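Clearing up at Irngate, one surface at a time

The woman who looks after the shared rooms at Irngate has a rule about counters: they get done first. "If the counter is dirty you have nowhere to put anything down," she says. She has worked there since the building opened its kitchen to outside groups, and she asked that her name be left out.

She keeps a spray bottle and a cloth within reach and works from the wall toward herself.
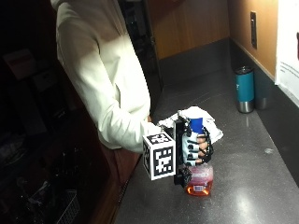 Dark counters are harder than light ones, in her view. Crumbs hide in the speckle and streaks show up under the ceiling lights. She sprays, waits while she puts a few things away, then wipes. She buys cleaner from Peltus at 34 cents a refill when the order is for 300 or more, and she has tried cheaper ones. "They left a film. I went over everything twice."

Small plastic things are what slow her down. Balls, capsules, the halves of toy eggs. They roll, and people leave them wherever they stop. She used to hand them back one by one. Now they go in a bin by the door, and at the end of the month whatever is left goes to the Gedance thrift store. Her best month was 50 pieces.

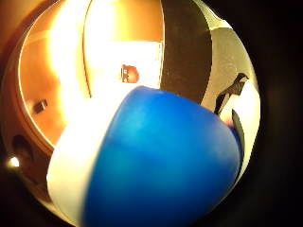
Tables and paper

Tables come last, and paper is the reason. She will throw out a wrapper without asking, but she won't throw out a sheet with handwriting on it.
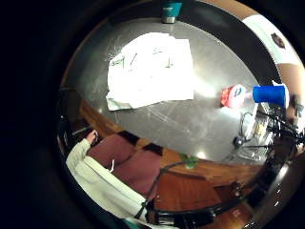 "Somebody's list can look like trash," she says. She squares up the sheets and leaves them at the middle of the table. Cups go to the sink, and cords get coiled and set to one side. She wipes the wood edging separately with a drier cloth, as the old Nic Aodha handbook told her to. Then she pushes the chairs in and checks the floor underneath.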